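Background app refresh

Background app refresh is a feature of phone operating systems that lets an app fetch new data while it is not on screen. Mail, weather and messaging apps use it most often.

The system decides when each app may run, based on battery level, network type and how often the app is opened. On Lindcombe phones, an app gets up to 8 refreshes a day on the default setting.
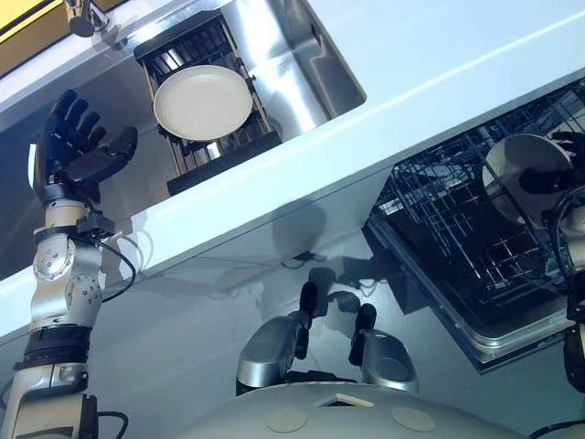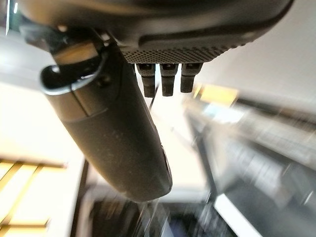
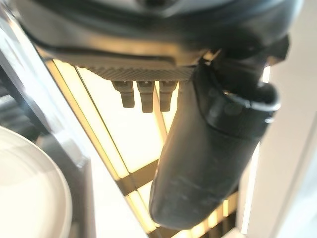 Coster
Contributing editor, Mobile Software

Refresh can be turned off for one app or for all of them. Push notifications still arrive in either case, as they use a separate connection. Low power mode pauses refresh until the phone is charged.

The Beneo launcher added its own control in version 2 - a single list sorted by data used. Apps left unopened for 8 days are moved to the bottom and refreshed only on Wi-Fi.

See also: Push notification, Low power mode, Task scheduling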